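Search this site Search Go

Home heating grant is extended for older houses in Clurnalo

The grant for home heating in Clurnalo will stay open until next July, the town council said on 29 October 2025. Owners of houses built before 1980 can ask for help with new windows, attic insulation or a heat pump.

The program was planned to close at the end of this year. The council received 1,443 applications, but only 679 of them have been decided. Many people wrote to the office to ask if they would lose their place, and council member Noreen Mac Carthaigh said that all of them will keep it.

"A family should not need to apply two times for the same window," she said.

Under the new rules, the grant pays up to 24 percent of the cost. The money is paid after the work is inspected, as before. The list of approved installers has now 19 companies, and two of them are new from this month. Owners can choose also a company from outside the town, but they must ask for approval before the work begins.
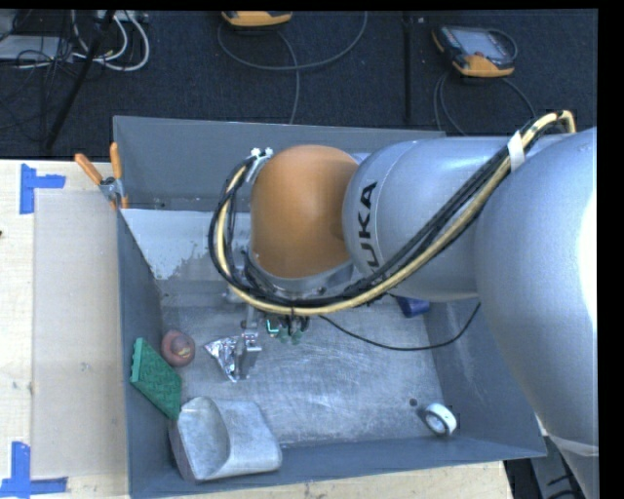 A KUKA robot arm over a gray metal bin.

Gobnait Heffernan lives on Dedgate Road and applied in the spring for insulation in her attic. She said the form was not difficult, but the waiting was long.

"I called the office several times and they were always polite – but they could not tell me a date," she said. Her application was approved last week. She hopes to have the work finished before the coldest part of the winter.

Tenants still cannot apply by themselves. Tadhg Geraghty, who speaks for a group of tenants in the north of the town, asked the council to change this. He said that many rented apartments have single windows and that the people who live there pay high bills. The council will discuss his request at its next meeting.

The application form is available at the town hall and in the public library. Owners who have applied already do not need to send new papers.

Filed under: Local News | Housing | Money

We use cookies to make this website work better. Accept all Manage my choices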